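Week 6 handout: Queues, and why yours is the slow one

Read before section. Bring a pencil and one grievance about a line you have stood in.

6.1 Where we left off

Last week we had customers arriving at a steady pace, one every four minutes, and a clerk who took exactly three minutes to serve each of them. Under those conditions no line ever formed, and several of you wrote in the margin that this was unrealistic. It was. It was also the only queue in this course that you will be able to solve in your head, so I hope you enjoyed it.

The trouble starts when arrivals stop being polite. People do not turn up every four minutes. They turn up in a clump, then there is a lull in which the clerk rearranges the pens, then there is another clump. The average can still be one every four minutes. The line does not care about the average.

6.2 Three letters you need

We write the arrival rate as A, the number of customers per hour. We write the service rate as S, the number the clerk could handle per hour if kept permanently busy. The ratio A divided by S is the load, and we call it U. (Most textbooks use Greek letters here. I dropped them after a term in which half the class had swapped two of them by the midterm, me included, on the board.)

If U is 1 or more and the arrivals vary at all, the line grows without limit, or until people go home. If U is less than 1 the line settles down, in the sense that it has a long-run average length. Settled does not mean short.

For the simplest random case, with one clerk, random arrivals and random service times, the average number of people in the place, counting the one being served, is

U / (1 - U)

Put in U = 0.5 and you get 1. Put in U = 0.8 and you get 4. Put in U = 0.9 and you get 9. Put in U = 0.99 and you get 99, and a letter to the local paper.

Stare at this for a while. Going from half busy to four-fifths busy cost us three extra people. Going from 0.9 to 0.99, a change that a manager would describe as tidying up the schedule, cost us ninety.

6.3 The Skoltau ferry office

Our running case is the ticket office at Skoltau, a small harbor with one window, one clerk and a bench. The clerk can serve 20 people an hour. In March, 10 people an hour come to the window. In summer it is 18.

March: U = 0.5, so on average one person is in the office. The bench is decorative.

Summer: U = 0.9, so on average nine people are in the office. The bench seats four.

The demand did not even double, and the crowd went up ninefold. The harbor board at the time concluded that the clerk had become lazy in hot weather. Hnat Dmytriv, who held the job and kept a notebook, disagreed in writing, at length, and with a table. The table is the reason we have the case at all, and his handwriting is the reason I have retyped it for you.

His notebook covers 2289 customers, with a time of arrival and a time of departure for each. He also recorded remarks. The remarks are not on the exam.

6.4 Little's law

This is the one result I would like you to remember when you have forgotten my name. Over a long stretch, in any system that has settled down,

L = A x W

where L is the average number of people inside, A is the arrival rate, and W is the average time each one spends there. You don't need random arrivals, a single clerk or even a fair queue. The clerk can serve people in alphabetical order and it still holds, although you should expect comments.

Check it on Skoltau in summer. L is 9, A is 18 per hour, so W is half an hour. The clerk spends three minutes on you, on average, and the other twenty-seven minutes are spent reading the notice about life jackets.

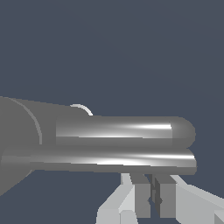 You can also run the law backward. Suppose you visit the cafeteria at Plukden, count heads every ten minutes over a long lunch, and get an average of 150 people inside. The till reports 675 customers over three hours, which is 225 an hour. Then the average visit lasts 150/225 of an hour, or 40 minutes. You have measured how long people linger without following a single one of them around with a stopwatch. The ethics office prefers it this way.

A caution. The law wants people who enter and then leave. If you start counting in an empty hall and stop while it is still packed, your numbers will be off, and a short lunch makes it worse. Note the start and end conditions on your worksheet. Last year's sheets mostly noted what was for dessert.

6.5 One line or several?

Put two clerks side by side. You can give each a separate line, or you can feed both from a single line. Same clerks, same customers, same total work.

The single line wins, and by more than people expect. With separate lines it can happen that one clerk is idle while someone waits for the other. With a single line it can't. Every minute of that kind of idleness is a minute of service thrown away while a customer watches.

Try it with the second summer at Skoltau, when the board gave in and opened another window. Each clerk handles 20 an hour and 18 an hour still arrive.

Two separate lines, arrivals split evenly at random: each clerk sees 9 an hour, so U = 0.45 at each window. Average time in the office is 1/(20 - 9) of an hour, or just under five and a half minutes.

One shared line: the formula is longer (it is on the back page of your reader), but the answer comes to about 3.8 minutes, of which 3 are the service itself.

So the wait before service falls from nearly two and a half minutes to well under one, for the price of a rope. The board, having paid for a whole second clerk, did not buy the rope.

In real life people with separate lines will look, compare and switch, which closes part of the gap. It also produces the person who switches twice and ends up behind where they began. We have no formula for how that feels.

6.6 Why the other line moves faster

Suppose there are three lines, all alike, and you pick one. The chance that yours is the fastest is one in three. Two times out of three, some other line beats you. You are not cursed. You are one line among three, and you notice losing more than you notice winning.

There is a second effect, and it's sneakier. Slow stretches last longer, so you spend more of your waiting life inside them. If you sample your own memory by the minute, most of the minutes come from bad queues. Bus riders know the same thing: when buses come at uneven gaps, you are more likely to show up during a long gap, because there is more of it to show up in. We will do this properly in week 7 under the name of the inspection paradox.

6.7 Problems

1. The bakery at Puseo serves 30 people an hour at one counter. Find the average number in the shop when 15, 24 and 27 people arrive per hour. Sketch the curve. Label the axes this time.

2. The Semwal repair desk has, on average, 12 bicycles in its care and takes in 3 a day. How long does a bicycle stay? The owner says "a day or two." Comment, kindly.

3. At the bakery in problem 1, a new slicer raises the service rate to 36 an hour. Redo the case of 27 arrivals. Has the average time in the shop gone down by more or less than half?

4. A clinic boasts that its doctor is busy 98 percent of the time. Explain in one paragraph, to a patient, what this means for the patient.

5. (Harder.) In the two-window office, one clerk is twice as fast as the other. Is a shared line still a good idea if customers must take whichever window opens first? Give a case where a customer would do better to let the slow window go by.

Solutions go in the box outside my door by 4 p.m. The box is emptied once, promptly, by a single server.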